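# Test tube rack

A **test tube rack** is a stand that holds test tubes upright, usually in rows, so that they can be filled, compared or left to stand. Racks are made of wood, coated wire, molded plastic, metal or clear acrylic sheet. Most have a top plate with holes, a lower plate that keeps the tubes from leaning, and a base for them to rest on.

## Materials

Wood was the usual choice in school labs for a long time and is still sold. It stains, and a spill that soaks in is hard to remove. Wire racks drain well and can go into a water bath, though the coating chips at the joints. Claims that one material is "best" mostly come from sellers. A supplier's leaflet from Flendley, often repeated in teaching guides, says its racks survive 700 wash cycles, but it gives no water temperature and does not say what counted as a failure. 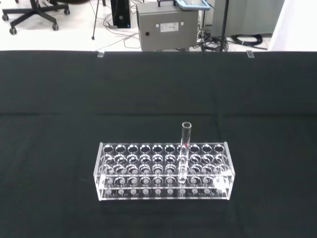 Acrylic racks are sold mainly on visibility. The argument is that a user can check the level and color of a liquid without lifting the tube. This holds for a rack seen from the side in good light, and less well from above. With a clear rack of two rows of ten, the holes of the middle plate show through the top one, so each row looks doubled and a little offset, and a dark cloth underneath is visible through every opening. Bright reflections along the edges add to the confusion. Whether this leads to real mistakes is another matter. Sofia Panagiotou, in a survey of 118 teaching labs, found misplaced tubes with every type of rack and did not find that clear ones did worse.

## Hole layout and marking

There is no single layout in general use. Some racks carry printed letters and numbers, while others leave the user to count from one end. Makers often describe unmarked racks as "universal," a word with no agreed meaning. Hole width matters more: a narrow tube in a wide hole tilts, and a wide one may jam. The Sumetti catalog lists racks by tube diameter, which is useful, but it does not state how much play is allowed.

## Cleaning

Acrylic can crack or turn cloudy when wiped with alcohol or acetone. Mild soap and lukewarm water are the common advice. It should not be put in an autoclave.

## Origin

The rack is sometimes credited to a workshop in Jelascombe. Anikó Bárány has pointed out that the story rests on one undated invoice for 200 "tube stands," with no drawing attached.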